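Ticket 313. Pinzas Kimska frente a pinzas Zollus en la celda de dos brazos: la izquierda pierde la tela
Abre: yo misma, que soy la que lleva tres días peleándose con esto
Estado: cerrado con pegas (ver al final)

Voy a ir apuntando todo según pasa, porque la última vez lo dejé para luego y acabé inventándome la mitad de los valores.

Situación de partida. Tenemos la celda de plegado con los dos brazos de siempre y el controlador Khaemba con el firmware de mayo. Hasta ahora trabajábamos con las pinzas Kimska, que van bien con cajas y regular tirando a mal con trapos. Nos han prestado un juego de Zollus, de dedos finos, y la idea era cambiar las dos, repetir las mismas tareas con paños de colores y ver si compensa la compra. Suena a una mañana de trabajo. Pues no.

Síntoma: con las Zollus montadas, la derecha agarra sin problema y la izquierda cierra, dice que ha cerrado, manda su señal de presa correcta y cuando levanta se le escurre el paño. No siempre, que sería lo fácil. A veces aguanta diez ciclos seguidos y luego suelta cuatro de golpe.

Primer intento. Subir la fuerza. Venía de fábrica en 200 (unidades internas del controlador, no me preguntéis a qué equivalen, el manual de Zollus tampoco lo aclara). La subí poco a poco hasta 500 y mejoró algo, pero aparecieron marcas en la tela y la pinza empezó a vibrar al final del cierre, con un zumbido bastante feo. Vuelta a 200.

Segundo intento. Cambiar los dedos de un lado a otro, por si venía un par defectuoso. Una hora larga entre desmontar, limpiar, montar y buscar el tornillito que se me cayó entre los perfiles (¡apareció!). Resultado: sigue fallando la izquierda, con los dedos que antes iban perfectos en la derecha. O sea, dedos descartados.

Tercer intento. Cable. Aquí me puse optimista, porque el fallo intermitente huele a cable desde lejos. Comprobé continuidad moviéndolo a mano por todo el recorrido, cambié las bridas y di más holgura en el codo. Nada, ni un corte. Lo bueno es que ahora el cable ya no tira al girar la muñeca, que era una cosa que tenía pendiente desde hacía siglos.

Cuarto intento. Escribí a Imani Owino, que fue quien integró el Khaemba en su día, y me contestó a las 16:40 con una pregunta muy corta: «¿Has recalibrado el cero de apertura después del cambio o estás usando el de las Kimska?». Silencio por mi parte. Había recalibrado la derecha. La izquierda, pues no. La hice a medias, me llamaron por teléfono y al volver di por hecho que estaba guardada.

Lo que pasaba entonces: el controlador calculaba el cierre con el recorrido de la pinza antigua, así que la izquierda se paraba 3 mm antes de lo que tocaba. Si pillaba un pliegue gordo, el paño llenaba el hueco y aguantaba. Si pillaba una sola capa, se escapaba. De ahí que pareciera aleatorio.

Pasos para arreglarlo, por si le pasa a otra persona:

1. Parar el programa y quitar cualquier tela de entre los dedos.
2. En el menú de herramienta del Khaemba, borrar el perfil antiguo. Borrarlo, porque si solo se sobrescribe conserva el cero anterior.
3. Reiniciar el controlador. Sin reinicio no coge el perfil nuevo aunque en pantalla aparezca.
4. Calibrar apertura y cierre en vacío, primero un brazo y luego el otro.
5. Guardar y salir del menú con el botón, sin cerrar la ventana. Cerrar la ventana tira los cambios y no avisa.

Después de eso repetí la batería de pruebas con los paños, trabajando ya con las dos pinzas a la vez, y el comportamiento cambió muchísimo.

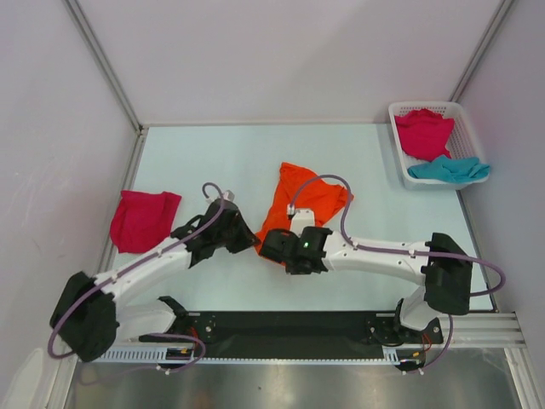 La parte que más me interesaba era la coordinación, porque con las Kimska cada brazo iba un poco a su aire y había que meter esperas por todas partes. Con las Zollus bien calibradas he podido quitar casi todas. También se nota la punta: entra mejor por debajo de una arruga y no arrastra tanto la tela al acercarse. En contra, son más delicadas con los golpes contra la mesa, y hay que afinar la altura de bajada en cada tarea. Las Kimska se tragaban un choque pequeño sin enterarse.

Lo que queda abierto: el zumbido al subir la fuerza. Con 200 y el cero bien puesto no lo he vuelto a oír, pero quiero saber de dónde sale antes de pedir nada. He mandado los registros a Zollus y estoy esperando. También me gustaría probar las Clindlow, que tienen dedos intercambiables, aunque para eso hay que hacer otra brida de montaje y ahora mismo no tengo ni hueco ni ganas.

Mi recomendación por ahora es Zollus para tela y guardar las Kimska para todo lo rígido. Cierro el ticket y abro otro aparte para el zumbido.

Comentarios

tornillo_m3
Lo del paso 2 me pasó igual con otra pinza y estuve una semana culpando al sensor. ¿Tu versión del Khaemba deja exportar el perfil antes de borrarlo? En la mía el botón sale gris.

Imani Owino
Sale gris si el programa está en pausa. Tiene que estar parado del todo. Y apunta también el offset de la muñeca, que no va incluido en la exportación.

Marga_lab
¡Gracias por ponerlo por pasos! Nosotros seguimos con las Kimska y los trapos finos son un suplicio. ¿Probaste a forrar los dedos con silicona antes de cambiar de marca?

Autora
Sí, con las Kimska. Agarraba mejor, pero luego no soltaba y el paño se iba pegado al dedo al abrir. Lo dejé a la segunda tarde.

jrb
Pues a mí el zumbido me suena a ganancia del lazo de corriente. Baja la velocidad de cierre en el último tramo y cuenta qué tal.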